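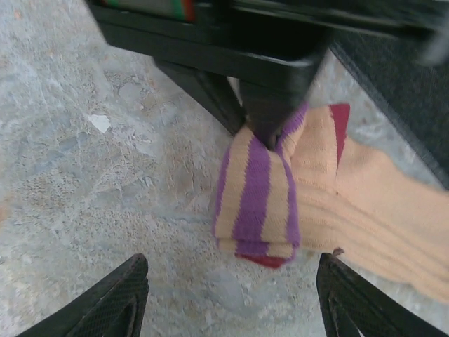 Hosiery Industry of Pliltville

Article Talk Related Contents

The hosiery industry of Pliltville comprises the knitting, finishing and packing of socks and stockings in the town and in the neighboring district of Cever. It developed from domestic frame knitting and was later concentrated in a small number of powered mills along the Treloar canal. Socks remain the main product. Gloves and knitted caps are made in smaller quantities, mostly for the winter trade.

Background

Early production was carried out in rented upper rooms, where north light was preferred for hand frames. Yarn was issued by the pound and finished goods were returned by weight, with an allowance for waste. Disputes over the allowance were frequent, and a fixed table of weights was eventually adopted by the larger buyers. Fleece from the surrounding hills was too coarse for fine work and was used mainly for boot socks. Finer wool and, later, cotton came in by canal.

The change to circular knitting machines took place over two generations. Flat frames survived longest in Cever, where they were used for shaped stockings with a back seam. The seam was closed by hand linking, a separate trade with its own rates of pay. At its peak the industry employed 1,671 people, excluding outworkers, and the largest mill, Mornau, operated 191 circular machines on two floors.

Mill buildings

Surviving mills are of brick with timber or iron columns. Ground floors were flagged at first and later relaid in concrete, which carried heavier machines and reduced vibration. Upper floors were boarded, and oil from the machines soaked into the boards, a fire risk noted in several insurance surveys. Window openings were enlarged after the machines were moved closer to the outer walls. The Mornau building has a usable floor area of around 2,739 square yards and is now divided into small units.

Construction of a sock

Most socks knitted in the district are made as a tube from the cuff down. The cuff is ribbed so that it stretches and recovers. The leg and foot are usually plain stockinette, which shows V-shaped stitches on the outer face and rounded bumps on the inner. Heel and toe are formed as pockets by reciprocating the needle cylinder through part of a turn. Needles are taken out of action at each end of the stroke to narrow the fabric and returned to widen it. The diagonal line left on each side of the heel is called the gore line.

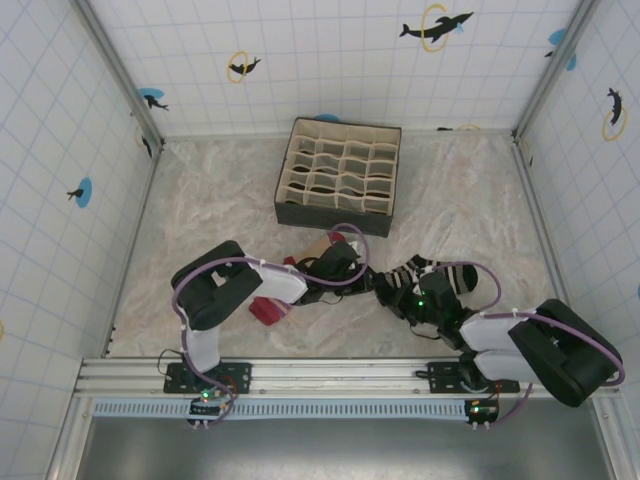 The toe opening is closed last. Linking joins the fabric loop by loop and gives a flat seam. Overlocking is faster and leaves a small ridge on the inside. A few machines introduced in recent decades close the toe before the sock leaves the cylinder.

Color and pattern

Contrasting heels and toes began as an economy, as a stronger yarn was used at points of wear and did not always match the dyed leg. The contrast was later kept as a style. Checks and broken checks are knitted by carrying two yarns and selecting between them at each needle. The unused yarn floats across the back of the fabric. Floats longer than five or six stitches tend to catch on the toes and are tied in or avoided in the design.
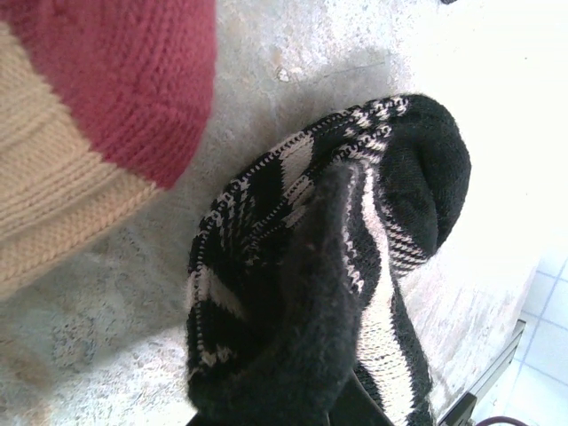 Color-block knitting with a ribbed section, and a black-and-white check pattern.

Finishing

Socks are turned, washed and boarded after knitting. Boarding consists of drawing the damp sock over a flat metal form and applying steam, which sets the size. Pairs are matched for length after boarding, since small differences in yarn tension can alter the finished foot. Pairs were formerly tied with a cotton thread through both cuffs. Paper bands replaced the thread for retail goods, and bulk orders are still sent loose by the dozen.

Mills traditionally closed for maintenance in July, when cylinders were stripped and worn needles replaced.

See also: Circular knitting; Stocking frame; Treloar canal

Last updated: December 20, 2025
2 comments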